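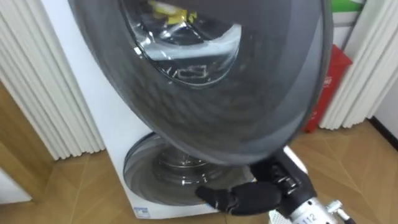 Washing machine doors and robot hands: house rules for good practice

Please read these before you let a robot do the laundry at home.

1. Hold the door only by the rim. The glass window is slippery, and the fingers leave marks on it.

2. Set a limit for the pulling force. At Sturnberg we use 20 newtons. If the door does not move, the arm must stop and wait for a person. It must never try again with more force.

3. Open the door fully before any clothes go in or out. A door which is half open can swing back on the wrist.

4. Never let the hand hang its weight on the door. Hinges are made for a door, and a robot arm is much heavier.

5. Keep the fingers away from the rubber gasket. Small cuts are difficult to see and they will leak later. Check the gasket by eye after every 30 loads.

6. Children and pets stay out of the room while the arm is moving. Look inside the drum yourself before you press start.

7. Keep the stop button in your own hand, not on the shelf.

Related tips
Dishwasher racks and grippers
Evden arm: cleaning the finger pads
Marking a safe zone on a wood floor
Luter stop button, how to test it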